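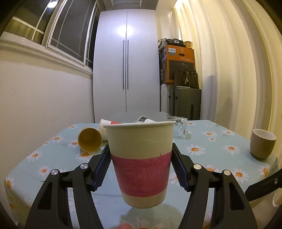

Red-banded paper cup held between the two finger pads, other cups behind it.

Mestham cups, data card

Contents: 3642 clips of cups being picked up with a hand-held gripper. 575 have been checked by a second person. The rest have not, whatever the Lorico slides say.

Intended use: training a table-clearing arm for the Cuevas canteens.

What it changes for staff: management expects shorter closing shifts. I doubt it. In the July trial at Skistodton the clearing crew still stayed to the end, and two of them now also reset the arm when it stalls -- same pay, new job title.

Known gaps: no full cups, no stacked plates, nobody reaching across the table. Clearing crews deal with all three every Wednesday lunch.

Not for use in setting staffing levels. Questions to Eustaquio Mendoza.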